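Badora
Home > Tables > Round tables > Rondisholm

Rondisholm Round Table
Wood top, warm orange-brown finish
$336
Item 942
In stock. Ships flat in one very heavy box.

Quantity
Add to cart
Save for later

Jump to: Overview / The top / The base / Sizes / Putting it together / Care / What people use it for / Delivery and returns

Overview

The Rondisholm is a round table. It has a wooden top, a base that holds the top off the floor, and no other features we could talk our design department into. No drawer, no charging port, no leaf that folds out and then doesn't quite fold back. You put things on it. Later you take them off again, or you leave them there for a month, which in our experience is the more common plan.

We have sold it since the Gudemstead shop was still half a hardware store, and in that time it has changed very little. The finish got a bit warmer. The feet got pads. The instruction sheet got shorter after a customer mailed us her copy with the unnecessary parts crossed out in green pen, and we had to admit she was right about most of them.

It seats four people who like each other, or three who have brought work. It also does well against a wall, where it seats two and collects mail.

The top

Round, with no corners, so there is nothing at hip height waiting for you in the dark. Anyone who has owned a square table in a narrow kitchen will know what that is worth. The edge is eased by hand after sanding so it doesn't bite your forearms when you lean on it.

The color is a warm orange-brown. On the screen you are reading this on, it may look more orange, or more brown, and we can't help with that. In a room with plain white walls it tends to be the first thing you notice. Next to red brick it calms down a good deal. If you are trying to match it to a floor, please order a sample chip first. We send the chips free, and we would much rather mail you a chip than drive a table back across the county.

There is some shine to the finish. Put it under a bright ceiling light and you will get a bright spot looking back at you, plus a paler patch wherever the window is. Some people love this and some people buy a tablecloth. If you are in the second group, we also make the Wihongi round table, same size, duller in every respect and quite proud of it.

Grain varies from table to table. We don't pick through the stack for you, and we don't take requests for "one of the nice ones." They all think they're the nice one.

The base

A center post with four feet. We chose a post because legs at the edge of a round table always end up exactly where someone's knees want to be. You can pull a chair in anywhere along the rim and it will fit.

Each foot has a leveler you turn by hand. Floors in old houses are rarely flat, and a round table on an uneven floor will rock with a slow, steady beat until somebody folds up a napkin. Turn the levelers before you reach for the napkin. If you have done both and it still rocks, call us, and have a look at whether the post bolts are tight before you do. It's usually the post bolts.

Sizes

Top: 42 inches across
Height: 29 inches
Clear space under the top: 27 inches
Weight: 64 pounds, all of which you will feel on the stairs
Finish: orange-brown, satin to semi-gloss
Levelers: 4
Assembly: two people, one of them patient

We get asked whether it will go through a 28-inch door. The top goes through on its edge, rolling like a wheel, and this is the only fun part of moving it. Please don't roll it on gravel. Please don't roll it down anything.

Putting it together

In the box you will find the top, the post, four feet, the mounting plate, a hex key and a bag of 13 bolts. The job takes 12. The extra bolt is there on purpose, so you can stop counting and stop calling us about it. Keep it in the kitchen drawer with the dead batteries.

1. Lay a blanket on the floor, then put the top on it face down. The shiny side is the face.
2. Screw the mounting plate to the underside. The holes are already drilled. If you find yourself drilling new ones, something has gone wrong and you should sit down for a minute.
3. Fix the feet to the post, finger-tight for now.
4. Stand the post on the plate and bolt it down.
5. Go back and tighten everything you left loose in step three. This is the step people skip.
6. Turn the table over with a second person. Lift by the post and the rim together, and agree beforehand which way you are turning it.
7. Set the levelers.

Allow 40 minutes. Allow longer if the second person has opinions.

Care

Wipe it with a damp cloth, then with a dry one. That takes care of crumbs, juice, most sauces and whatever it is that comes off the bottom of a cereal bowl.

Use a coaster for hot mugs. You won't always, and the table will likely forgive you, but the warranty has a long memory. For pans straight off the stove you want a trivet, and a thick one.

Don't use furniture polish from a spray can. It builds up, goes cloudy and makes plates travel. A little plain paste wax in October, before the heating comes on, is plenty. Rub it in with an old T-shirt and leave it alone overnight.

Small scratches can be hidden with the touch-up stick, sold separately at $9, and sold in great numbers every January. Larger scratches can be hidden with a fruit bowl.

Questions we get a lot

Will it fade in the sun?
A little, over years, and unevenly if you never move anything. Shift the fruit bowl now and then or you will own a table with a fruit bowl printed on it.

Can I leave it on the porch?
No. A covered porch is still a porch.

Does the top come off again if we move?
Yes. Same bolts, same hex key, provided you can find the hex key. Replacements are $2 and we don't ask what happened to the first one.

Is the top all one piece?
It is boards glued edge to edge, as nearly all wooden tops are. A top made from one board would need a much larger tree and a much larger price.

Do you make a matching bench?
We tried. Curved benches look wonderful and nobody can get out of the middle.

What people use it for

Dinner, in theory. After that, mostly everything else. Jigsaws do well on it, apart from the sort with a border wider than the table. Sewing machines are fine with a mat under them. Board games are better than on a square table, though you will still argue about who is sitting at the head of it.

It has also found steady work in playrooms. There are no corners for small foreheads to find, and the surface wipes clean, so it ends up as the place where the soft toys are put when they've been rescued from under the couch. They do look good against that orange-brown. Green does best of all, like the blocky four-legged fellow with the dark squares on his head, or the banana that has been peeled halfway and given a stitched face so it can have feelings about it. Yellow holds its own too. Plush is the one thing we have never had a scratch complaint about, and we would like to thank the toys for that, on behalf of the finish.

If it is going in a playroom, check the post bolts once a season. Children lean on things. So do the adults who are down there looking for the missing piece.

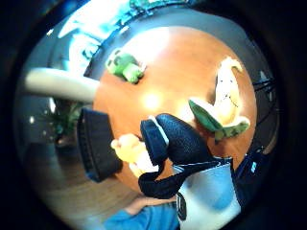 Delivery and returns

Delivery is $48 to the curb or $85 to the room of your choice. The curb option means the curb. We mention this because 64 pounds looks like a smaller number when you are ordering than it does when the truck has gone.

Open the box within a week and check the top for dents, in daylight if you can. If there's a problem, send us a picture of the dent and a picture of the label on the box, and we will replace the damaged part. We don't make you send back the whole table over one bad foot.

Returns are accepted for 30 days, unassembled or assembled, as long as it comes back clean and with its bolts. Twelve will do.

Sample chips, touch-up sticks and spare levelers can be picked up at the counter in Gudemstead, weekdays until 5:30 p.m.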